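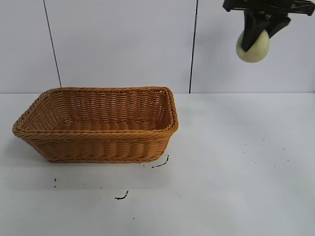

Grosham wants to know why we're still on the woven basket when there is a perfectly good plastic tub on the shelf that wipes clean and doesn't hold crumbs. Asked twice now, the second time in capitals. Noted, and my answer is the same as in May: Zonley is going to put the display out in a basket, so we practice with a basket. The tub can have its day when a customer asks for a tub.

June, morning

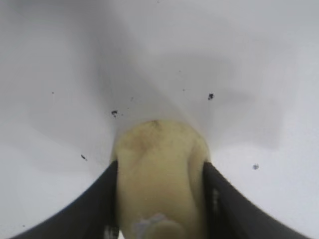

Tessa Orlund, bench lead, packing and display

Before anything else, the cleaning. The pale oval one has a brownish smudge across the top of the dome, darkest right at the crest, and fine creases down the front. I have no theory about the smudge. Dish soap on a damp cloth first, then the eraser sponge if that does nothing. No solvent, please. We all remember the lemon.

On to the basket. It flares toward the top, so anything we work out on the floor of it is wrong by the time we reach the rim. I planned layout A on paper using the top opening, felt very clever, and ended up with a bottom row that would only go in on its side. Layout B starts from the floor and works up. Thirteen pieces on the list. B took the first five flat, long side to long side, and the next five sat in the dips without much argument. The last three are the trouble. They perch on top and lean on the braided rim, and if you nudge the table they consider leaving.

C is B with the oval one moved down to the middle of the bottom row. Everybody likes it on top because it's the pretty one (smudge aside), but it has no flat side to speak of and nothing up there to hold it. Ran C four times. Stayed put three times, and on the other run the small apple rolled off the back and was found under the radiator along with a pen I'd given up on.

McKinnon liner: tried it, hate it. It covers the ribs on the floor of the basket, and those ribs are the one thing in there that stops the bottom row from sliding. If Zonley insists on a liner, ask for the open mesh kind. The Galtano sheet says any liner is fine "for dry goods," so I suppose it depends how they feel about a plastic pear.

Also, the corners. They're rounded, and my paper template has square ones. I trimmed the template with the bad scissors and it now fits, in a ragged sort of way. It's in the drawer under the tape. Don't throw it out, it looks like trash but it's the only copy.

To do
- soap, then sponge, on the oval one. Write down which one worked
- redo the bottom row drawing with the floor measurements, not the rim
- find out if Zonley's basket has handles (ours doesn't appear on their drawing, and theirs doesn't appear anywhere)
- felt dots for under the basket, it creeps when you lean on it
- tell Grosham the tub is a no

11:40. Soap first, going to the sink now.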